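Leave Some Hooks Empty

Laurențiu Roman
2024-04-18

In January I moved to a smaller apartment in Vidal, and the first thing I put up was a pegboard. My friends told me it is a thing for garages. I do not agree. A drawer lets you forget what you own, and a board does not permit this.

But I see many boards which are filled in one afternoon, every hole with its hook and every hook with its tool. After this, the owner must remove something each time he buys a pair of scissors. For me this is a drawer again - only vertical. 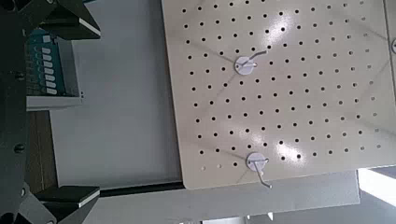 Why two hooks are enough to begin

A cream board with two white hooks looks poor to some people. To me it looks correct. You hang what you use today, and you wait. After 19 days I had added only 4 hooks more, and I knew the reason for each of them.

The holes will still be there next year. My neighbor bought the big set of hooks in the first week, and most of them live now in a jar. I think the jar is also a kind of answer, but she paid too much for it.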